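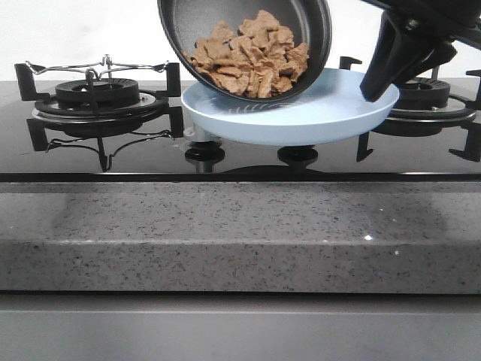
Issue 30, page 2

Toasting Stale Bread in a Skillet (and What I Do With It After)

I bake one big loaf a week and I never, ever finish it. By day five the heel is hard enough to knock on a door with, and for years I tossed it to the birds and felt a little guilty. Then I started tearing the leftovers up and toasting them in a skillet, and now I kind of look forward to the stale end! You can do this with store bread too. I've used hot dog buns. I've used the last sad half of a bagel.

I do it on the stove because my oven takes forever to heat up and I don't want to run it for two handfuls of bread. If you're making a mountain of stuffing for the holidays, go ahead and use the oven, that's a different job.

What you need

A few slices of stale bread, a couple of tablespoons of olive oil or butter (I go half and half), salt, and whatever dried herbs you like. A nonstick pan is easiest. Cast iron works fine, but it holds its heat, so take the bread out a little early.

Tearing

Tear, don't cut. I know cubes look tidy, but torn bread has all those ragged bits that go extra crunchy, and the oil gets down into them. Aim for pieces you could eat in one bite, and leave the crusts on unless they're really tough. If the loaf is too hard to tear, wrap it in a damp towel for ten minutes and try again. I once went at a rock-hard sourdough with a bread knife and I still have the scar on my thumb, so please use the towel.

Sandwich bread that's still soft is a pain here. It squashes. Leave the slices out on a rack overnight and they'll behave much better.

Toasting

Put the oil and butter in the cold pan, then turn the heat to medium. When the butter foams, add the bread and toss it right away so every piece gets a bit of fat. If you wait, the first few pieces soak up all of it and the rest stay dry (ask me how I know).

Now leave it alone for a minute. Stir. Leave it another minute. Keep going like that until the pieces are mostly brown and feel light when you push them around. Mine takes about 30 minutes if the pan is full and the heat is low, and a lot less if there's room to spread out. Don't crowd it if you're in a hurry, and do it in 2 batches instead.

Salt goes on at the end, while everything is still shiny. Dried herbs go in for the last minute only. Garlic burns so fast that I've given up on putting it in the pan at all. I rub a cut clove over the slices before I tear them, and that gives plenty of flavor.

Tip everything out onto a plate as soon as it's done. The pan keeps cooking even with the burner off, and I've taken more than one batch from perfect to bitter while I was looking for the lid to a jar.

Storing

Let the pieces cool all the way down before you put them in anything with a lid. Warm bread steams itself soft and then you're back where you started. Once they're cool I use an old Gralura jar, the kind with the rubber ring, and they stay crunchy on the shelf for most of a week. If you used all butter, keep them for a shorter time, or freeze them. They crisp back up in a dry pan in a few minutes, straight from the freezer.

What to do with them

Tomato soup, obviously. Salad, if you add them right before you sit down. My favorite is a fried egg on top of a bowl of greens with a big handful of the crunchy bits over everything, and a lot of black pepper.

You can also crush them with a rolling pin and scatter them over pasta or mac and cheese. I put mine in a bag first, after the time I found crumbs behind the toaster in June from something I'd made way back in the winter.

For a sweet version, skip the herbs and salt, use all butter, and toss in a spoonful of sugar and some cinnamon after you turn off the heat. Stir it like crazy so the sugar doesn't clump. Great on vanilla ice cream or on yogurt, and I've been known to eat it standing at the counter.

If they come out chewy

The heat was probably too high, so the outsides browned before the middles dried. Put them back over the lowest heat you've got, no extra oil, and give them another ten minutes with a stir now and then. Rye takes longer than white. Anything with raisins in it needs watching, the raisins scorch before the bread is anywhere near ready, so I pick them out and eat them first.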